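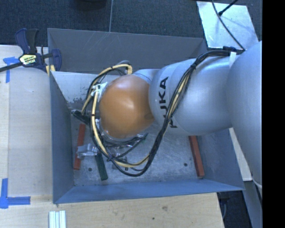
Torkura Episode Recorder, two months in

We bought the Torkura recorder to collect grasping examples for bin picking on our KUKA arm. It takes the video and the joint positions, lines them up in time, and cuts the result into episodes you can train from. Setup took Adom Asante and me 2 days, most of it spent on clock settings the manual covers in one paragraph.

The recording side is good. You press the pedal to start, press it again to stop, and tag the attempt as success, failure or discard. In December we kept 177 episodes of picking from a metal bin, including crinkly reflective items, which our older model handled badly. Timing stayed steady across long sessions, and I have not had a file fail to open.

The review screen is weaker. Scrubbing is slow, and you can't change a tag on several episodes at once. Harriet Kincaid went through one batch by hand and it cost her an afternoon. Export to our training format works, but it drops the operator notes unless you tick a box on the second page.

Nothing in the kit helps you keep the station the same between sessions. You need your own clamps for the bin and tape on the tabletop, and you should allow plenty of slack in the cables at the wrist. A page on this in the manual would be welcome. The pedal cord is also too short for a full-size bench.

Support answered both of my questions by the next morning. The Droso recorder we tried before was cheaper and had a better viewer, but it lost frames when the disk got busy.

Four out of 5. I would buy it again for recording and use something else for review.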